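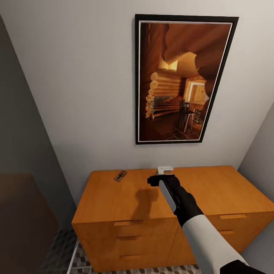
September 2025, notebook, trial of the Nivlow household kit

The Nivlow evaluation copy runs out soon and I want my thoughts down while they're fresh, so this entry is going to be longer than usual (sorry, Oluwaseun, I know you like them short). For anyone reading who wasn't in on the start of it: Nivlow is the simulated-home package that Vostside sells, a set of furnished rooms with a robot arm already in them, a library of household objects, and a scripting layer for setting up pick-and-place tasks. We're deciding whether to pay for a year of it. The bedroom-type rooms have been my favorites to work in, and the one I've spent the most time with has the honey-orange chest of drawers against the gray wall, with the log cabin picture hanging over it. I picked that chest top as my main test spot because the little white object sits toward the back edge and there's a mousetrap lying off to the left, so the arm has to reach in over the top of the furniture and come down near the right thing while leaving the other one alone. It's a nice honest reach, and it's the sort of thing our customers ask us about.

Setup first. Installing was easier than I'd feared. The package came down in one go, the license key worked the first time, and I had an arm moving before lunch, and anyone who was here for the Skenex trial in July will remember how that went. Skenex may well be the stronger tool once you know it, but we spent most of our trial period getting materials to load. With Nivlow I had one bad moment with the graphics driver, fixed it by updating to the version in their notes, and have had no trouble since.

What I did: I wrote one short script, reach for the white object, close, lift, move to a spot on the front of the chest top, let go. Then I ran it 200 times with the start pose jittered a little each time and everything else left alone. The object was picked up and set down properly in 86 percent of the runs. I'm pleased with that for a script with no learning in it at all. Most of the misses were the same miss, the fingers coming down a hair too far back and nudging the object toward the wall. I could probably tune that out in an afternoon, but I'd rather leave the script as it is so we have something fair to run on the next package.

Note to self: the jitter seed is in the run log. Don't change it.

Things I like. The shadows are good. The gripper throws a soft gray one on the wood beside it, and it's surprising how much that helps when you're watching a run and trying to judge height by eye. (I had them switched off for a while to save time and kept thinking the arm was lower than it was!) The furniture feels solid, too – I drove the fingers straight down into the chest top on purpose, slowly and then fast, and never once got them to sink through. The clutter is believable as well. Somebody at Vostside has thought about what ends up on top of people's furniture, and then about what goes on the walls, and I have grown quite fond of that cabin with its stone fireplace. I've caught myself wanting to go and sit in the chair.

Things I like less. Small objects are hard to tell apart in the object list, because the names are short codes and there's no thumbnail. I still can't say for certain what my white object is meant to be, a remote or just some plastic piece, and it would be useful to know, if only because I'd like a sensible weight for it. I typed in 90 grams and carried on. If that's wrong then the lift numbers are wrong with it, though the reach numbers should stand.

The drawers are the other sore point. The pulls on this chest are recessed slots cut along the upper edges of the drawer fronts, lovely to look at and miserable to grip, as they would be in a real bedroom. I tried hooking one with a fingertip and the contact chattered so badly I stopped the run. Support wrote back within a day, very kindly, and suggested a smaller time step. It did calm things down, at the price of everything running at a crawl. Drawer work is a good half of what the Farahani contract calls for, so this needs a proper answer before we sign anything.

Also the mousetrap. I wanted to know if it does anything, so I sent the gripper over and pressed on it. It slid a little and that was that. The trap is a plain rigid object, spring bar and all. I can't say I need a working mousetrap for my job, but I was a tiny bit disappointed, and it's worth knowing in case anyone was counting on moving parts in the small items.

On price, we were quoted for 3 seats. I think we'd use two. Oluwaseun is asking whether they'll do a smaller bundle or let the third seat float between us and the bench team, and he's better at those calls than I am.

Where I've landed for now: I'd take it for reaching and placing work tomorrow. For drawers I'm not there yet. The rooms are pleasant, the arm behaves, the support people answer their mail, and a new person could be productive in it quickly, which counts for a lot with two people joining us this fall.

Still to do before the license lapses:

Rerun the drawer test with the small time step overnight and see how far it gets.

Ask Vostside for a readable object list, or at least the weights.

Try the same reach script from the left side, where the arm would have to come in past the dark piece of furniture.

Copy the run logs to the shared drive, including the ugly ones.

Oluwaseun, if you get to the support thread before I do, please ask them about the chatter again and mention the slot pulls specifically. I sent them the settings file already, so they should have everything they need on their end.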